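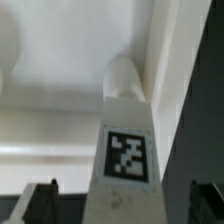
Marker post with a rounded white cap, in our Konmont room.

Pustholm opens orders for Rernel marker blocks and posts

BALOGH, September – I've been printing little black and white squares for longer than I like to admit, and I'm so happy to say that the Rernel line of blocks and posts is ready to order from Pustholm, starting Monday!

If you've never needed a marker, think of it as a name tag that a camera can read. It's a black square border with a blocky pattern of white cells inside, and every pattern is different. Put one on an object and your software can work out which object it's looking at and which way it's turned. People use them in classrooms, in film work, in measuring labs and on plenty of kitchen tables (mine included, to the despair of everyone who wants to eat there).

For years we only sold the sheets. You got the paper, you got your scissors, and you stuck the squares on whatever you had lying around. I must have cut out hundreds of them that way, and I can tell you that paper curls up at the corners and tape shines under a lamp. Customers kept writing to ask if we could please just send them the finished thing. So that's what Rernel is – small white blocks with the marker on the top face, and tall posts with the marker on the front.

I wanted the blocks plain. We tried colored sides early on and they looked great on the shelf, but I like how calm the white ones look on a dark tabletop, and so did the people who tested them for us.
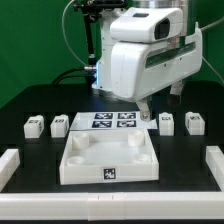 The same goes for setting up. My own habit is to put a row of blocks along the back of the table first and leave the front open for whatever I'm working on. Then I step back, check that every top can be seen, and nudge things a little. A plain backdrop helps your eyes as much as it helps the camera. Green, gray, an old bedsheet, whatever you've got that isn't busy with stripes.

Posts are for when you want a marker standing up. They do pick up scuffs and smudges if you handle them as much as I do, and a soft dry cloth is all I use on mine. Please skip the kitchen spray, it can dull the print.

A few practical things. The first run is 600 blocks, and they'll go out in the order that requests come in. A starter box costs $40 and includes a printed card showing which pattern goes with which number. Posts are sold one at a time. If you open the box and it's wrong for your table, you have 14 days to send it back. Schools can ask us for a mixed box, and we'll match the patterns to any sheets you bought from us before, so you won't have to relabel your older stuff.

You're also welcome to come by Konmont, our demo room in Balogh, and try a setup before you buy. Bring your own objects if they fit under your arm!

Orders and visits: Pustholm, 888 Konmont Road, Balogh. The Konmont room opens at 10 a.m. on Monday.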